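Tirnlow Community Help
Home > Bathroom and Bedroom > Small items

Cushioned hairbrush: how to wash it, and can it stand in a cup?

Asked by Bohdana Prokopenko
Edited 2024-04-25

I have a paddle brush with a soft cushion pad and plastic pins with ball tips. It has gray fuzz at the base of the pins that doesn't come out when I pull the hair off. Last August I washed my old one in the sink and water got inside the pad. It squished for days and then started to smell, so I threw it out.

Two questions. How do I clean this one without filling it with water? And can I keep it upright in a small cup on the dresser? The drawer is where most of the fuzz comes from, I think. The cup I have is short and was sold for toothbrushes. I live in Hutismont and the water is hard here, if that matters.

3 answers

Answer 1
Just buy a new one. They're cheap and you will never get all the lint out.

 Comment from the asker: I would like to keep this one if I can.

Answer 2 (accepted)
Posted by Ka-ming Liao, 50 helpful votes

Don't soak it. The small hole in the pad is a vent, and that is how the water got into your old one.

Pull the hair out first. Slide the tail of a comb under it, close to the pad, and lift. Do this dry. Wet lint packs down and is much harder to get hold of.

Then mix a drop of shampoo into a bowl of warm water and use an old toothbrush. Dip it, shake it off, and scrub between the rows with the brush held pins down, so the drips fall away from the pad. Wipe with a damp cloth to rinse. Hard water leaves a white film on the pad if you let it dry there, so go over it once more with a dry cloth.

Dry it pins down on a towel overnight. No hair dryer, the heat can loosen the pad. I do mine every 2 weeks and it takes 9 minutes or so.

For the cup, try it before you clear a place on the dresser. A paddle head is wide and a short cup may tip.

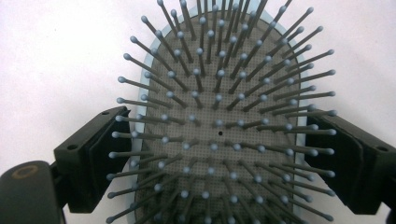
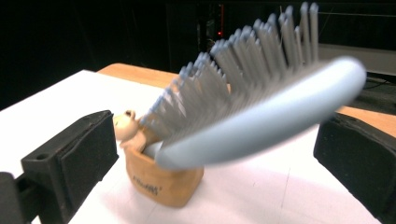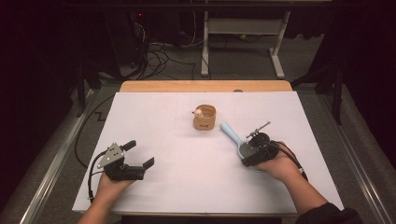

Which end goes in the cup matters more than the cup does. Put the handle down and the head up, so the pins stay clear of the rim and air can get to the pad. In the second picture the head is right at the opening and the lower pins dip into it, and if you leave a brush like that the outer rows will bend over time. The outer rows lean out a long way on this type anyway, as in the first picture, where the vent hole also shows as a black dot near the middle of the pad. A little wooden cup like the one in the last picture is fine for hair ties or a comb. For a full size paddle I would want something taller and heavier, or a hook.

Answer 3
Put a handful of rice or clean gravel in the bottom of the cup. It won't tip then. I used gravel from a fish tank. Rinse it first, it's dusty.

 Comment: Rice gets damp in a bathroom. Gravel is better.

 Comment from the asker: It's going in the bedroom so either one should work. Thanks, I'll try the toothbrush tonight.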